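4.2 Where the chores stand

I'll start this section with a moan. When we put the Skallamar bench together in March, I told anyone who'd listen that putting parts away would be the easy bit and folding tea towels would be the hard bit. I was half right (the towels are dreadful, see 4.3), but tidying small blocks into a fixture has eaten far more of my evenings than I'd like to admit.

We ran 70 trials per chore with the Zasteck controller and the same again with Skedar, which plans more slowly but is a good deal gentler when it touches things. Both had been trained on the same 2000 demonstrations. I did a fair share of those myself, and I can tell which ones are mine by how often I dither before letting go!

The short version is that picking up is mostly fine. Zasteck dropped a part in 7 of its trials, and nearly all of those were at the table edge. Placing is where it gets messy. The fixture has a lip along one side and a taller wall at the back, and a part set down slightly skewed will sit on the lip looking perfectly happy until the next one nudges it. A person feels that straight away and gives it a wiggle. Neither controller wiggles. We tried adding one, a sort of shuffle borrowed from the Âu project, and it helped Skedar a bit and made Zasteck worse, for reasons I still can't explain.

Speed is the other sore point. I cleared the bench by hand in 10 seconds, chatting the whole time, and neither controller came anywhere near that. For a shop floor running overnight I don't think it matters much. For a kitchen I think it does, as you'd want the worktop back before tea. Figure 4 goes with the placing trials, and the towel results follow in the next section.

Figure 4. Gripper fingers over the work surface, with the black fixture and red blocks. 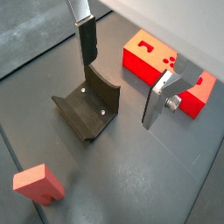 Can a household robot be left to tidy up on its own yet?

Only for short, familiar jobs, and it's still sensible to have somebody nearby who can sort things out when a part gets dropped or put down crooked.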